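Drinano发布双臂装配控制软件Premer新版,重写规划与接触感知模块

机器人软件公司Drinano在9月发布了双臂装配控制软件Premer的新版本。新版重写了任务规划和接触感知两个模块,并附带一套用来回放和比对运行记录的调试工具,名为Meredith。公司称,现有用户可以直接升级,原有的任务描述文件经过一次转换后仍可使用。

Premer面向的是小件装配:把销钉插进孔里,把齿轮套到轴上,把不同截面的零件放到对应的位置。这类任务在产线上通常由专用夹具和固定程序完成,换一种零件就要重新示教。Drinano的做法是让软件根据相机图像估计零件和孔位的位置,再由规划器安排两只手臂的动作顺序,最后一段插入交给力控制器处理。

旧版的规划器把两只手臂分开计算,先排好左臂的路径,再让右臂绕开。项目负责人Nia Prydderch说,这种办法在零件摆得比较散的时候没有问题,零件一密,右臂就经常找不到可行的路径,只能退回等待。“我们看运行记录,右臂有很多时间停在半空,什么也没做,等左臂让开。”

新版改为把两只手臂放在同一个规划问题里求解。规划器先生成一份粗略的动作次序,标出哪些步骤可以同时进行,哪些必须等另一只手完成,然后再对每一步计算具体轨迹。如果某一步在执行时偏离了预期,例如零件在手指间转了一个角度,软件只重算受影响的那几步,其余部分保留。按照公司公布的数据,在内部测试任务上,重新规划的中位用时为22毫秒。

感知部分的改动集中在抓取之后。零件一旦被手指握住,相机往往只能看到一小部分,旧版在这时仍沿用抓取前的位姿估计,误差会一直带到插入阶段。新版在抓取完成后增加了一次手内位姿校正,把相机图像、手指关节角度和腕部受力放在一起计算。校正结果的可信度低于设定值时,手臂会把零件移到一个视野较好的位置再看一次,之后才开始插入。

Prydderch说,这一步会让单次装配变慢,团队内部为此争论过。“最后的决定是默认打开,用户可以关掉。零件粗、孔的余量大,关掉没什么影响。细销子我建议留着。”

测试在公司位于Bridelside的实验室进行。测试台使用一块装配任务板,零件包括齿轮、圆柱和尺寸较小的销钉,双臂末端均为多指手。

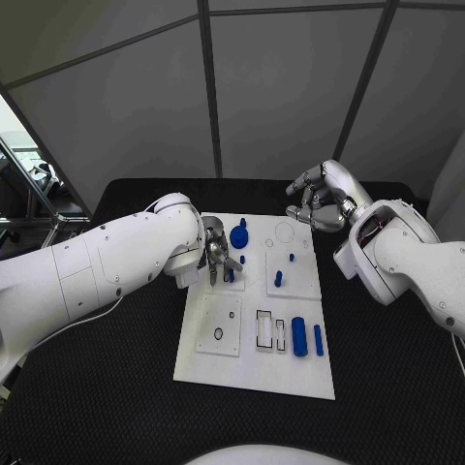

装配任务板与双臂测试台,左侧手指握着一枚蓝色小销。

公司公布的测试共包含1,246次插入尝试,零件的初始位置每轮随机变动。Drinano没有给出与其他厂商软件的对比,只与自己的旧版作了比较。公司表示,新版在圆柱和齿轮任务上的失败次数明显减少,细销钉任务也有改善,但仍是失败最集中的一类。完整的运行记录将随软件一起提供,用户可以用Meredith打开查看。

按照公司的归类,失败主要有三种情况。一种是抓取时零件倾斜,校正之后仍有残余角度,插入时卡在孔口。另一种是反光造成孔位边缘检测偏移,手臂在错误的位置反复搜索。还有一种与线缆有关,手臂转到某些姿态时,外部走线对腕部产生拉力,力控制器把这个力当成了接触。

针对最后一种情况,新版加入了一个随姿态变化的补偿表。用户在安装时让手臂空载走一遍标定动作,软件记录各姿态下的受力读数,运行时再从测量值中减去。标定过程需要20分钟。更换线缆或改变走线之后要重新做一次,否则补偿值会比不补偿更糟,安装文档对此有单独说明。

插入动作本身也作了调整。旧版在接触孔口之后采用固定的螺旋搜索,半径和速度由用户填写。新版先根据接触时的力和力矩判断零件偏向哪一侧,朝反方向做小幅移动,几次不成功才转入螺旋搜索。搜索时的最大压力仍由用户设定,软件不会自行提高。公司解释说,部分用户装配的是塑料件,压力稍大就会留下痕迹,因此这一项没有交给程序决定。

Meredith是这次发布中单独列出的工具。它把相机画面、关节角度、受力曲线和规划器的决策放在同一条时间轴上,拖动到任意时刻,可以看到软件当时认为零件在哪里、下一步打算做什么、为什么放弃了其他方案。两次运行可以并排打开,工具会标出它们从哪一步开始出现差异。

Prydderch说,这个工具最初只是工程师自己用的一组脚本。“以前插入失败,大家先去调力控参数。把记录对齐以后才看到,不少问题在抓取那一步就已经有了,后面怎么调都没用。”

Meredith还可以把某次失败的运行截取出来,作为回归测试保存。规划器或感知模块修改之后,软件会用保存的记录重新计算一遍,检查输出是否变化。这种检查不需要连接真实的手臂,但只能覆盖感知和规划,接触过程仍要到实机上验证。Drinano目前的测试库里保存了2,000条这样的片段,其中一部分会随新版公开。

在接口方面,Premer新版把手部控制单独抽成一层。用户更换末端执行器时,需要提供手指的运动学描述和一组基本抓取姿态,上层的任务描述不必修改。公司自带的描述文件覆盖了几种多指手和平行夹爪,其他型号要由用户自己编写。文档中给出了一份模板,以及用来检查手指碰撞模型是否完整的命令行程序。

任务描述的格式也有变化。旧版要求用户逐条写明由哪只手臂执行哪个动作,新版允许只写目标,例如某个零件应当放入某个孔位,由规划器分配手臂。确有需要时仍可指定。转换程序会保留旧文件中的指定关系,所以升级之后如果不改任务文件,动作分配与原来一致,也就看不到双臂联合规划带来的多数变化。公司建议用户先在副本上去掉这些指定,用仿真跑过之后再上实机。

已知的限制列在发布说明的末尾。软件目前不处理两只手同时握住同一个零件的情况,也不支持手臂之间在空中交接零件;需要换手时,零件必须先放回台面。柔性零件不在支持范围之内。相机标定发生漂移时,软件会给出警告,但不会自动停机,除非用户在安全设置中打开这一选项。

空中交接是用户提出较多的需求。Prydderch表示,团队已经有一个能在仿真中运行的版本,实机上的问题主要出在松手的时机:接的一方还没有握稳,给的一方已经放开,零件就会掉落或者转动。她没有给出这项功能的发布时间。

新版Premer的安装包和文档已向现有授权用户开放下载。Meredith可以单独安装,读取旧版产生的记录时,规划器决策一栏会显示为空,其他数据不受影响。旧版将继续提供错误修复,不再增加新功能。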